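2022-12-29

**Lindotham, for immediate release**

# Tralova brings its Onik shape boards to family rooms and libraries

Tralova, a small maker of tabletop puzzles, announces that the Onik board set is now available to libraries, waiting rooms and family centers. The first production is 500 sets, and the orders can be placed from today.

Onik is a quiet activity for one or two persons. A white board is laid flat on the table, the thin white plates go on top, and the blue pieces are put in their places. There are no batteries, no sound and no time limit. The set was first shown in October at the Cárdenas hall in Lindotham, where 926 visitors came to the tables.
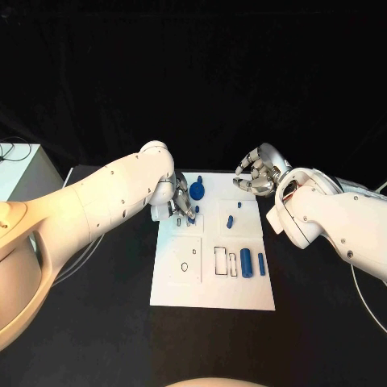 "We wanted that two people can sit across from each other and share one board," says Murdo Gunn, founder of Tralova. "The blue on the white is easy to see, also for older eyes. My mother asked for this — she was tired of puzzles where everything has the same color."

Each set comes in a flat box with a cloth bag for the pieces. Tralova recommends a dark table or a dark cloth under the board, so the edges stay clear to the eye. The plates can be wiped with a damp cloth after use.

Libraries which order before the stock is finished will receive 15 spare pieces without charge. Lost pieces can also be ordered later, one by one, by writing to the Tralova office.

**Contact:** Murdo Gunn, Tralova, Lindotham. Sample sets are available for press on request.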